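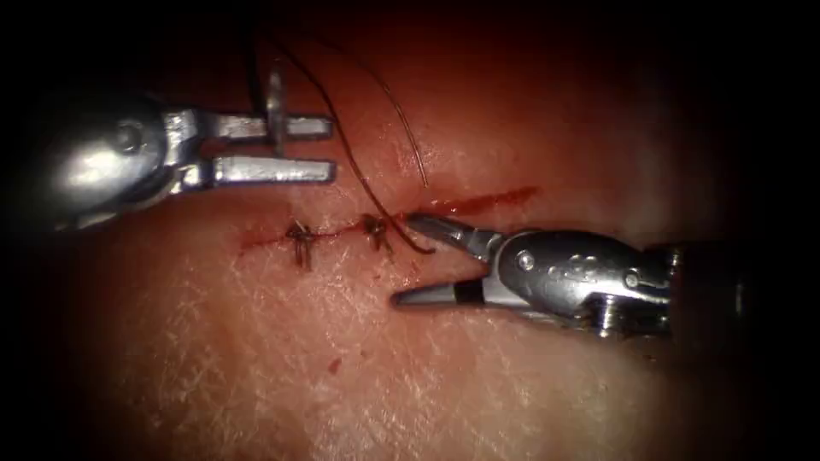
Page last changed: November

Zupan jaw sets for suturing arms

Stovar supplies two Zupan jaw sets for wristed suturing arms. They share the same wrist fitting and are ordered separately. Most skills labs try both before they choose, and many end up running one of each, with the straight set on the left arm and the tapered set on the right.

Straight set
Flat-faced jaws with squared tips. The faces give a long contact line, so a curved needle can be gripped well back from the tip. This set is the better needle driver. It is less handy for picking up a short thread tail lying flat on the tissue – allow for a second attempt.

Tapered set
Narrower jaws ending in points. Made for picking up thread and working right at the edge of the wound. It will hold a needle, but the needle can turn under side load.

Comparison at Flollusby
Marijke Segers and Joris Verhoeven ran both sets at the Flollusby bench, closing straight incisions with interrupted sutures in dark thread. Each operator used three pairings: straight with straight, tapered with tapered, and one of each. They made 42 closures in total, of which 35 were finished without a dropped needle. Five of the seven drops came with the tapered pair. The mixed pairing had one.

Knot time was much the same for all three. Both operators preferred the mixed pairing, though Segers would swap sides for left-handed users.

Ordering and loan
Each set comes with a hinge screw, a driver and a setting card. Wrist housings are not included. The Stostness controller needs the jaw profile changed when you swap sets, otherwise the closing force will be wrong. The profile is under Tools, item 10.

Trial sets can be borrowed for 10 working days. Please return them clean, with the jaws closed and the card in the case.

Training and bench use only. Not for use on patients.

Loans: Karlijn Bakker
Technical questions and controller profiles: Sumaiya Abeysekara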